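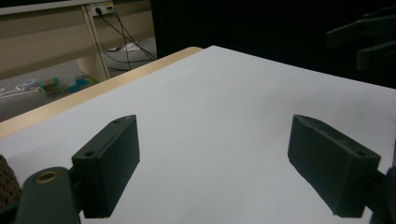
Senard Street Flat
@senardstreetflat
Monday, October 23, 2023

This week I am writing a small thread about clothes hangers. It is a boring subject, I know, but in our flat the hangers have taken more of my patience than the clothes.

The wardrobe in the bedroom is 194 cm high and it came with the flat. The rail inside is strong, but it is short. When we moved in last May I hung everything on it without thinking, and the empty hangers stayed between the full ones.

Empty hangers on a full rail are a bad idea. You pull one shirt and three hangers come with it. One falls behind the shoes. You say a bad word and you are late for the bus.

So on Saturday I took everything out and laid it on the bed. Coats, shirts, the two jackets I keep for weddings, and all the hangers that had nothing on them.

I counted them, because I wanted to know how bad it was. There were 31 hangers in the wardrobe. I own much fewer things that need a hanger.

Where do they come from? Some from the dry cleaner, some from shops, some were already in the wardrobe when I got the keys. I have bought hangers only one time in my life, in the Akolico shop near the station, and it was a pack of six.

My first rule: wire ones from the dry cleaner go back to the dry cleaner. Ask before you carry them there. Mine takes them with pleasure if they are not bent.

Second rule: one kind for shirts, one kind for coats. When all the shirts hang on the same kind of hanger, the shoulders are at the same height and you can see what you have. I did not believe this until I tried.

Third rule, and this one took me longest to accept – spare hangers do not live on the rail. They live in a basket.
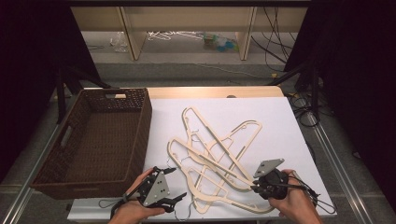 The empty brown basket, with four beige hangers waiting beside it.

I like this basket because it has openings for the hands, so you can pull it from a shelf with your fingers and you don't need to hold it from below. It is a rectangle, and a rectangle uses a shelf much better than a round one.

It is also quite low for hangers. The long ones will perhaps stand out a little at the top. For me this is not a problem, I prefer to see them. If you want a closed lid, you need something deeper.

About the heap: please do not throw hangers in a basket as they come. The hooks go into the slots of the next hanger, and when you want one you receive all the family. I did it like this for a year in my old flat in Alvarado Road.

The beige ones are the worst for this, as they have long slots in the arms. A hook finds a slot immediately. But they are flat, and flat hangers take very little space when they are in order, so I forgive them.

How I put them in order: first separate them on a table, one by one. Don't pull. Lift the top one and turn it until the hook is free. If you pull, the hook only goes deeper.

Then put them one on the other, all hooks to the same side. If the pile begins to slide, turn it on its edge and knock it softly on the table, like you do with paper.

Then hold the pile at the neck, where the hook begins, and lower it in the basket. Hooks up if they fit the shelf, hooks to one end if they don't.

It helps very much to work on a light surface. I used the white board on top of our wooden table. A thin silver hook is easy to lose on patterned cloth, and my bed cover has flowers on it, so you can imagine how the first attempt went.

The board is good for other work also. I fold jumpers on it and I have cut a curtain on it once. It protects the wood, and afterwards you wipe it and put it away behind the door.

A question I received this morning: why not simply give all the spare hangers away? I gave away many. A charity shop is often happy to have them, but telephone first, ours has weeks when it has too many.

But I keep a few. Guests come and they have a coat. In winter the laundry dries inside, and a shirt that dries on a hanger needs almost no ironing. This is reason enough for me.

Another question: does the basket scratch the hangers, or do the hangers pull the basket? It can happen that a hook catches in a woven side. Go slowly when you take one out. If your basket has a rough inside, put an old pillowcase in it.

And where does the basket stand? Bottom shelf of the wardrobe, next to the shoes, with one handle to the front. Before, there was a box there with cables from a Gello radio I don't own any more. The box is gone too. I feel lighter.

Results after two days: the rail moves. I mean that I can push the clothes to the left and to the right with one hand and look between them. I found a grey cardigan which I believed was lost in the train.

What I have not solved is trousers. Clip hangers leave marks, and on a bar they slide down. I fold them over the bar with a piece of felt under, but felt falls also. If somebody has a better method, please write it to me.

And scarves. I tried to pass them through the slots of a beige hanger and it looks nice for one evening. Then you need the scarf in the middle.

Small correction to the post about the dry cleaner: I said they take them "if they are not bent". A reader who worked in one writes that some places take the bent ones too, for metal recycling. So it is best to ask. Thank you for this.

Next time I will do the drawer with the tea towels. It is smaller but in a worse state. I have already bought a second basket for it, in the same colour, and it is 2 cm too wide for the drawer, so on Wednesday I go back to the shop with it.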